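Mesa de trabajo Borkus 264

Referencia: 264-AP
Familia: Mobiliario técnico para talleres, laboratorios y aulas
Fabricante: Borkus
Distribución y servicio: Apaza Equipamiento

Presentación

La mesa Borkus 264 es un puesto de trabajo de altura regulable destinado a centros de formación profesional, talleres de mantenimiento y laboratorios de ensayo. Sustituye en catálogo al modelo Sinden, cuyos accesorios siguen siendo compatibles con el nuevo bastidor salvo las consolas laterales de primera generación.

El bastidor se fabrica en perfil de acero soldado y se entrega montado. La encimera se suministra por separado y se fija mediante ocho tornillos pasantes incluidos en el embalaje. El cliente puede elegir entre tablero de haya encolado, tablero estratificado compacto y chapa de acero inoxidable – esta última solo bajo pedido y sin posibilidad de devolución.

Características técnicas

Carga máxima uniformemente repartida: 374 kg
Ancho de la encimera: 160 cm
Fondo de la encimera: 80 cm
Regulación de altura: manual, por manivela extraíble
Espesor de la encimera: 50 mm en haya; 20 mm en estratificado
Acabado del bastidor: pintura en polvo, gris claro o azul
Patas: niveladoras, con base antideslizante
Conformidad: declaración del fabricante incluida en la documentación

La carga indicada corresponde a la mesa nivelada y apoyada sobre las cuatro patas. Para cargas concentradas, tales como tornillos de banco o prensas manuales, deberá instalarse el refuerzo transversal R-100, disponible como accesorio.

Ámbitos de uso

El modelo 264 se encuentra en servicio en aulas de electricidad, talleres de ajuste, salas de metrología y laboratorios de automatización. La disposición despejada del espacio inferior permite el trabajo en posición sentada y facilita el paso de canalizaciones eléctricas y neumáticas.
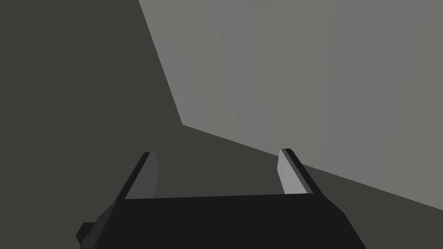 Accesorios

Refuerzo transversal R-100
Bloque de cajones de tres o cinco unidades, con cerradura común
Panel posterior perforado
Regleta de seis tomas con interruptor general
Juego de ruedas con freno (reduce la carga admisible a la mitad)
Estante inferior

Los accesorios pueden solicitarse junto con la mesa o con posterioridad. El montaje del panel posterior requiere dos personas.

Mantenimiento

Las encimeras de haya deben tratarse con aceite incoloro al menos una vez al año. No se recomienda el uso de disolventes sobre el tablero estratificado. El husillo de elevación se entrega engrasado de fábrica y se revisará cada doce meses conforme a la ficha incluida en el manual.

Condiciones de suministro

El plazo de entrega ordinario es de cuatro semanas a partir de la confirmación del pedido. Los pedidos destinados al almacén de Hostumbridge se tramitan por separado y están sujetos a las tarifas de transporte vigentes en la fecha de expedición. La garantía cubre cinco años para el bastidor y dos para la encimera y los accesorios; quedan excluidos los daños por sobrecarga y las modificaciones no autorizadas por escrito.

Las tarifas publicadas en octubre mantienen su validez hasta la aparición del siguiente catálogo. Para pedidos de más de 50 unidades, Apaza Equipamiento emitirá una oferta específica.

Ficha actualizada el 29/12/2025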